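Two arms, one table: the Hunora bench pair and the Stotero controller

June
By Canan Yurt

Print this article
E-mail this article

The Hunora pair came to us on trial with a promise attached. Two matched arms, one shared controller, and a simulator good enough that you could do most of your work before anybody plugged in a cable. I have heard that last part from every vendor I've dealt with, and I have a cupboard full of adapters and custom finger pads left over from the times I believed it. So I went in grumpy, and I'd rather say so now than have somebody write in later and tell me.

What we wanted to know was narrow. Our shop does short runs of sorting and packing gear for small food businesses, and one of our regular customers wants cups picked up, turned the right way and put down where a filling head can reach them. One arm can do that. Two arms can do it faster, or so the brochure says, and they can hand things across if something lands on the wrong side. We were trying three grippers against each other: the stock Hunora two-finger hand, the Yaman soft-pad set, and a plain parallel gripper from Nastico that we already own and mostly like.

Setup first. The Stotero controller is a grey box that wants its own circuit, and the manual mentions this on page 82, well after the part where it tells you to switch the thing on. Tarık Kocabaş did the wiring and was not charmed. Once it was running I had few complaints about the box itself. It starts quickly, the stop button is where your hand goes, and the tablet software has large clear labels. I could find the jog controls without asking. I could not find the payload settings without asking, and neither could the man on the support line, who rang back the next morning with the answer.

The simulator is what they really want you to look at. You lay out a table, bolt both bases to the far side of it, drop in your objects and write the job. It looks tidy on the screen and it runs smoothly on an ordinary office computer, which I'll give them full marks for. Last year I tried a rival's package that needed a graphics card worth more than my car.

My trouble is with how kind it is. Objects in the simulator have exactly the weight you typed in and exactly the same surface everywhere. Pinch a cup by the rim and the cup stays pinched. We ran the cup job 130 times in simulation with the stock fingers and it dropped the cup 2 times, both on the same awkward approach angle. A colleague with a softer heart than mine would have gone home happy at that point.

On the real bench the stock hand was a good deal worse. The fingers are hard and quite narrow, and a light plastic cup turns in them as soon as you lift it off-centre. If the arm is slow, fine. If you run it at anything like the speed in the sales sheet, the cup swings, and then your careful placing at the other end is a guess. Hatice Sezer spent an afternoon moving the grip point up and down the wall of the cup and found a height that mostly worked. Mostly is a long way from what our customer will pay for.

The Yaman pads fixed the swing straight away. They're a slip-on sleeve, they go over the stock fingers, and a person with no training can change them. I wanted to dislike them because they cost too much for what they are, and I still think so, but the difference was plain. Where they fell down was letting go. The material is a bit tacky, and every so often the cup came up with the fingers on release and tipped over when it finally dropped free. Wiping the pads down helped. I don't want to sell a customer a machine with a wiping schedule.

That leaves our old Nastico gripper, which needed a mounting plate we had to make ourselves and a morning of arguing with the controller about input signals. It's heavier than the Hunora hand and it looks clumsy on the end of such a neat arm. It also has wide flat jaws, so the cup sits square in them, and it lets go cleanly. Of the three it was the one I stopped watching. The catch is reach. With the extra weight on the wrist, the controller trims your top speed near the edge of the table, and it does it silently. You only find out when the two arms drift out of step.

Out of step brings me to the matched pair idea, the bit I was most doubtful about. In practice the two arms share a table better than I expected. The software draws a zone for each and a strip in the middle where only one may enter at a time. We tried hard to make them bump and could not. What you pay for that is waiting. Any job where both arms want the middle turns into a polite queue, and our handover routine ended up no quicker than using one arm and moving it twice. If your work splits cleanly down left and right sides, two arms will earn their keep. If it doesn't, buy one and spend the rest on a decent feeder.

Nurhan Tokgöz, who will have to service whatever we choose, asked me to mention the cables. They leave the back of each base in a stiff thick loop and need more room behind the table than the floor plan in the manual allows. Ours were rubbing on the wall until we pulled the whole bench forward. Replacement cables are a special order. She would also like it known that the covers over the joints come off with an odd-sized driver, and that the driver isn't in the box.

A few smaller gripes. The gripper settings don't copy from one arm to the other, so you type everything in twice, and if you get one number wrong you'll spend an hour blaming the fingers. The error messages are numbered, and the number we saw most, 392, isn't in the printed list. Support says it means the hand closed further than it expected, in other words it missed. I'd have liked a message that said so. And the simulator never throws that error at all, even when you deliberately put the cup in the wrong spot, unless you tick a box buried three menus down. Tick it. I can't see why anybody would want it off.

Would I buy the pair? At the trial price, maybe, with our own grippers on it and the Yaman pads kept in a drawer for odd shapes. At the list price, no. The arms are well made and quiet, and I have no quarrel with the motion. The hands they ship with are the weak part, and the hands are what touches the product. Nazmiye Karakaya, who signs for these things here, has asked Hunora for a quote without the stock grippers. So far they've sent back the same quote with a different cover page.

If you do get one on trial, take your own cups. Use the worst ones you have, the ones with the soft rims and the seam down the side, and run the job at full speed before you let anybody show you the simulator. Then load the same job on the screen and see how far apart the two are. In our case the layout and the timing carried over well and the gripping hardly carried over at all, so I'd trust the software to tell me whether an arm can get to a cup and leave the question of holding it to the bench. 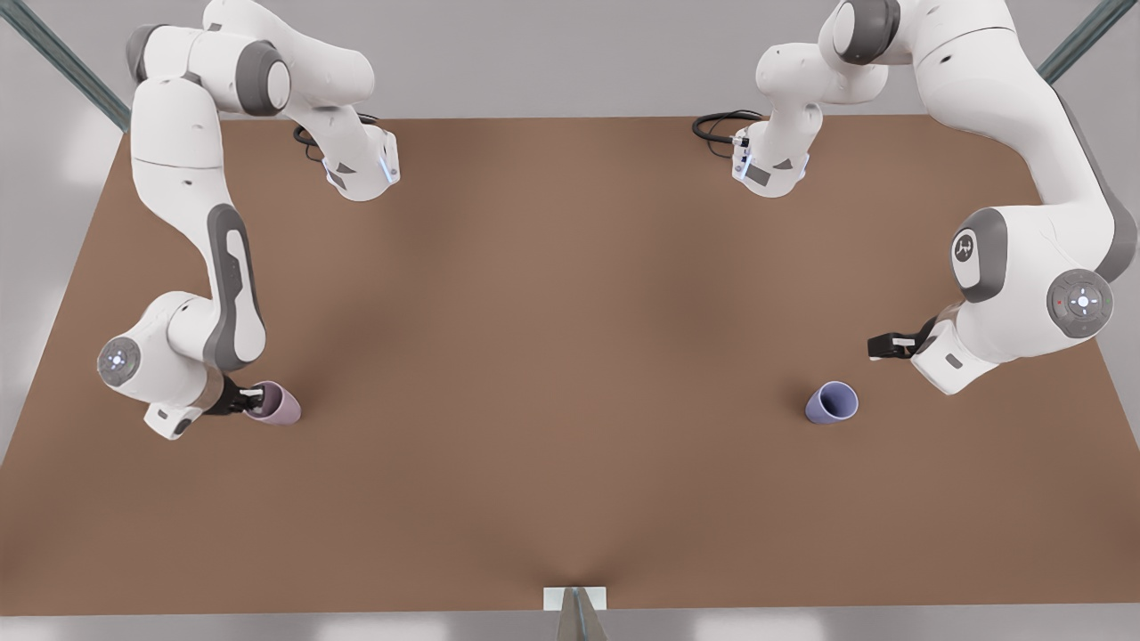
We still have the pair for a little while yet, and the next thing on the list is the handover with Nastico jaws on one side and the padded stock hand on the other. Tarık thinks the mismatch will help, with one side gripping square and the other giving a little. I have my doubts, and the speed trimming will probably get in the way before we find out. I'll add the results to this page when we have them, along with the price if Hunora ever sends a proper one.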